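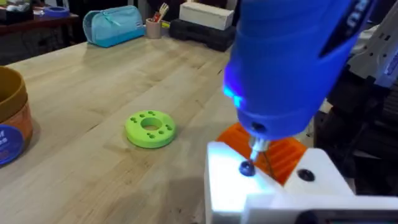
Rotary tool with a ball-shaped bit above a butcher-block workbench

Butcher block is an assembly of wood strips glued side by side to form a thick slab. It is used for workbenches, kitchen counters, cutting boards and table tops. The name comes from the heavy chopping blocks of meat shops, which in early form were sections of tree trunk set on legs. Glued blocks were in common use by 1900, as they split less readily than a solid round and could be made to any width.

Construction

Butcher block is made in two main patterns. In end-grain block, short pieces stand upright so that the cut ends of the fibers form the working surface. A knife edge passes between the fibers, and shallow cuts tend to close. In edge-grain block, long strips are laid on their narrow sides and the surface shows parallel lines. Edge-grain block is cheaper, stiffer along its length and more usual in benches. A third type, with the wide faces of the boards turned up, is sold under the same name by some suppliers but is regarded in the trade as a plain glued panel.

Strips may run the full length of the top or be joined end to end with finger joints. Full-length stock costs more. The Hapeta catalog separates the two as "continuous" and "jointed" and lists the jointed grade for paint and assembly benches only.

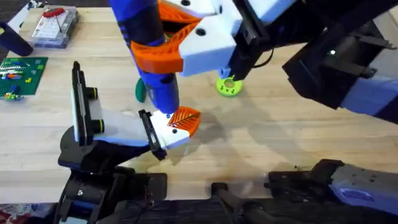 Wood movement

Wood gains and loses moisture with the surrounding air, and its width changes accordingly. Movement along the grain is small enough to ignore in most work. Movement across the grain is not. A top fixed rigidly to a steel frame may cup or open at a glue line when heating dries the room. The usual remedy is a slotted bracket, with the screw centered in the slot and tightened only enough to hold. Tops should be finished on both faces, including the underside, to keep the exchange of moisture even.

The Vulach bench, sold from 2000, used a fixed bolt row along the front edge and slotted holes at the rear, so that all movement was taken up at the back.

Finish

Counters and boards that touch food are commonly treated with mineral oil, with or without wax. Workbenches are more often given a hardening oil or a thin film of varnish. Film finishes resist stains but chip under impact, and local repair is difficult. Oil finishes need renewal but can be sanded and recoated in one spot.

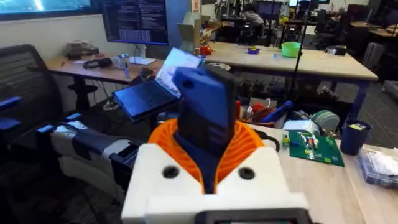
Grustora disputes the preference for oil on benches, arguing that repeated coats hold fine dust and that a single sealed surface is easier to keep clean in a shared shop. Memitz recommends oil for the top and varnish for the edges and underside.

See also

Cutting board
Finger joint
Glued laminated timber
Workbench

This page was last edited on Apr 5, 2021.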